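Sorting of mixed textiles

Household Reference Series, February
By Liên Tôn

Sorting of mixed textiles is the stage of household or commercial cloth handling in which a heap of unlike items is separated before washing, folding, repair or storage. It is distinguished from grading, in which goods of one kind are ranked by condition, and from folding, which normally follows it. The work is done at home, in launderettes, in charity shops and in larger textile reuse centres, and its basic method differs little between them.

Terminology

A heap that has not yet been divided is usually called a mixed lot. Items lifted from it are placed in groups known as runs. In the older Lasham system, still found in some printed manuals, the runs were numbered by weight of cloth. The Rekby system, which has largely replaced it in training courses, divides goods first by construction (knitted or woven) and only afterwards by colour and fibre. Objects that are not cloth at all, such as buttons, hair clips, brooches and artificial flowers, are termed loose pieces.

Work surface

A flat, pale surface is preferred, as small items and loose threads are more easily noticed against it. Marks and scratches from long use do not affect its suitability, provided that the surface has no rough points on which knitted fabric may catch. The heap is commonly kept to one side so that the remaining area can receive separated items. Tsikata's handbook for shop staff recommends that a lot be limited to 20 garments at a time, and that large lots be divided before sorting begins.

Knitted and woven goods

Ribbed knits are made with alternating raised and sunken columns of stitches, which give the fabric its stretch. When dropped into a heap they tend to twist and gather, and the ribs then run in several directions at once. Such garments are lifted with both hands and are not pulled by one end, a practice that may distort the hem or cuff. Smooth synthetic cloths slide over one another and are often found partly beneath heavier items. Dark reds and other strong colours are set apart from light blues and greys until it is known whether the dye is fast. 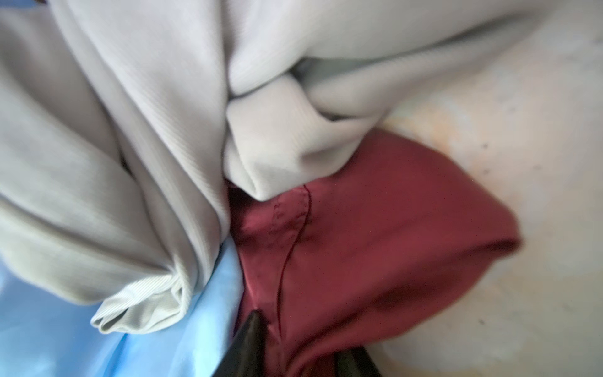
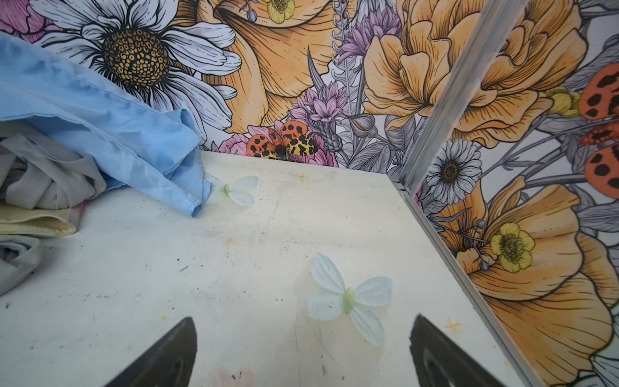 Grey ribbed knit with light blue cloth, in both views; the second also shows two artificial butterflies.

Loose pieces

Decorative items with thin or translucent parts, including artificial butterflies, are removed before any cloth is shaken out. They are easily flattened under a heap and may snag on open knits. Most guides advise that they be laid on a clear part of the surface and moved to a shallow tray when the first run is complete. Pieces of different sizes but similar design are kept together, as they may belong to a set.

Use in institutions

The Priston reuse centre adopted the Rekby system for all incoming household goods and handles 2,000 items in an ordinary month. Its internal review found that 91 per cent of lots could be sorted by a single worker, the remainder being bedding and curtains that required 2 people to lift and spread. The centre trains new staff on small heaps of three or four garments in contrasting colours before they are given full lots.

Criticism

Some practitioners regard division by construction as too slow for domestic use, where colour alone is generally enough to decide how a load is washed. Supporters of the system reply that knitted garments are the most frequently damaged in mixed loads and benefit from early separation.

See also: Folding; Garment care; Haberdashery; Ribbing (knitting)

Contact the editors | Copyright Household Reference Series | Back to top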